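Bellamy Linen Reuse Project
Progress report to the Idberg Fund
Friday, August 18, 2023
Prepared by Kianoush Ranjbar

Work completed since the last report

The sorting room at Korkia reopened in July after the floor was repaired. We lost 14 working days to the repair, four more than the contractor had quoted. Collections carried on during the closure and the bags were held in the Soten Street garage, so we started back with a full backlog. That backlog is now cleared.

We took in 443 kilograms of household textiles in the period. Table linen and bedding made up most of it. Clothing is still turned away at the door, although people continue to bring it, and the sign needs to be larger.

Grading

Items are graded for resale, repair or rag. Printed cottons and plain sheets sell fastest. Stained white goods are the hardest to place, and most go to rag. We have changed the grading sheet so that small marks near a hem no longer send a piece straight to rag, as these can be cut off and the rest made into napkins.

Patterned pieces are now kept apart from plain ones, including white cloth with botanical prints in yellow and green.
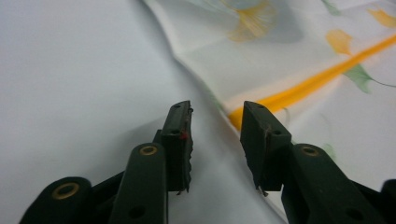 Staffing and training

Two part-time sorters were hired and have finished their training. The evening sewing class ran as planned, but attendance dropped during the school break. We will move it to Saturday mornings for the fall and review the numbers at Thanksgiving.

Spending

Wages and rent are on budget. Van costs are over because of two unplanned repairs, one to the brakes and one to the rear door. We would like to cover this from the unused printing line and ask for your approval to move the money.

Next period

The pressing table is on order. We still need a written agreement with the Korkia landlord on storage in the back hallway. A draft was sent to him in July and we are waiting for his reply.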